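Work and Automation, handout 3: Who presses the button?
Notes to go with the session, October 4, 2019

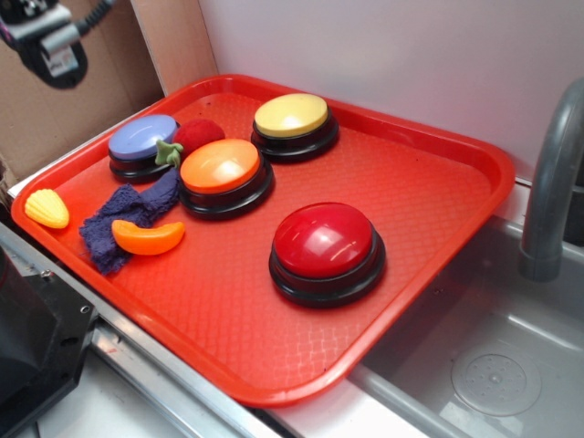

Fig. 1. Tray beside the sink, with the four coloured buttons, a cloth and some toy food.

I've written these up a bit more fully than last time, as several of you said the slides on their own made no sense a week later (fair enough, they don't make much sense to me either). Read them before the seminar if you can. The bit on handovers is the bit I'd like you to argue about.

Where we'd got to

Last time we looked at the old way of telling this story, where a machine arrives, a job goes, and somebody in an office draws a graph. I said I didn't think much of it. Most of the workplaces I've spent time in don't lose a job in one go. They lose bits of lots of jobs, and gain other odd little bits that don't have a name yet, and the people there have to work out between them who does those.

My main case this term is Hadora, a firm that prepares and clears staff meals on three sites. I spent a good part of last winter in their wash-up rooms with a notebook, getting in everybody's way. They brought in a system called Ginent to take on some of the sorting and clearing: picking things off trays, putting the cloths in one place and the leftovers in another. The work is much what you see in Fig. 1, only with real tomatoes and a lot more gravy.

Why trays are hard

I want you to take this seriously, because people who haven't done the job tend not to. Have a look at the tray again. A button is a nice thing for a machine to deal with. It's round, it's stiff, and it keeps its shape whichever way you come at it. A crumpled cloth has no proper shape at all, and when there's a slice of something lying partly on top of it, you've got to decide which to move first. Then there's the tomato wedged between two buttons. You or I would hook it out with a finger and think nothing of it.

Shiny things are a nuisance as well. Those button caps throw back the light, and so does a steel sink, and so does nearly everything else in a commercial kitchen!

Kwan-ho Chang ran the wash-up on the first Hadora site for years before any of this. When I asked him what he knew about trays that Ginent didn't, he laughed and told me to come back when I had a free afternoon. I did go back, and he talked for most of it. What he described was mostly looking ahead: seeing a stack of trays coming and knowing from the menu what would be stuck to them. None of it was in his job description. None of it was in the plan for the new system either.

What changed for the people

On paper, the change at the first site was simple. The line handled 700 trays on a normal day, and before Ginent there were three people on it. Afterwards there were two, with the third moved to the serving counter. She told me she liked it there, by the way, though she missed the radio.

The two who stayed had a different day from the one they'd had before. I'll give you the main things from my notes.

Less lifting. Everyone was glad of this and I don't want it to get lost among the grumbles. Sore wrists came up in almost every chat I had before the change and hardly at all after it.

More watching. Standing near a machine in case it stops is tiring in its own way. You can't properly get on with anything else, but you don't feel you're doing anything either.

More stopping and starting. On one of the days I sat in, the line was paused 50 times, mostly for cloths. Each pause was short. The people on shift hated them all the same, as it was always just when they'd turned to something else.

Less talk. The old line put people side by side. The new one put them at either end, and this had gone clean past whoever drew up the floor plan. By December they'd moved one of the benches back without asking, and I thought that was the most interesting thing that happened all winter.

Handovers

A handover is the moment when the machine passes something to a person, or the other way about. The reading pack has a short piece by Radomír Trnka, who did his fieldwork at Skalleck, a parcels depot. He says you learn more about a workplace from its handovers than from its machines, and I've more or less stolen that idea for the rest of the course.

His main point is that somebody has to be allowed to say stop. At Skalleck anyone on the floor could do it. At Hadora it was the shift lead only, to begin with, and so people found ways round it – they'd leave a tray crooked at the front so the line halted by itself. I've seen it done very neatly. When the managers at last opened it up to everyone, the crooked trays went away within days.

Keep both cases in your head when you read the chapter on Bawa, the laundry. I think the author is a bit too cheerful about it, but see what you make of it.

For the seminar

Bring half a page on a job you've done yourself, paid or not. Pick one small part of it that could be handed to a machine and write down what would be left over, and who'd end up with it. Please don't pick self-service tills, I had eleven of those last year.

We'll start with the crooked trays. If you were the manager, would you have wanted to know?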